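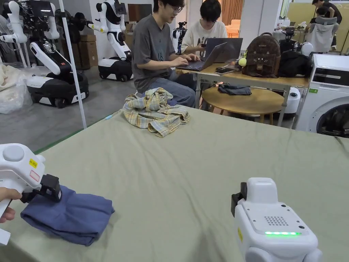

What is the cloud?

When you save a drawing on a computer, it has to be kept somewhere. It might stay inside that computer. It might also be sent over the internet to a much bigger computer in another building. People call this "the cloud", but it has nothing to do with the sky.

The big computers are called servers. A school that uses a program called Flellalik keeps its work on 2 servers, one in Juritano and one in Bergeron. If one stops working, the other still has a copy.

Moving to the cloud takes time. First, old files are copied across. Next, a few people try the new program. Then everyone gets a password. Keep yours secret.

New word
Server: a computer that stores things for other computers.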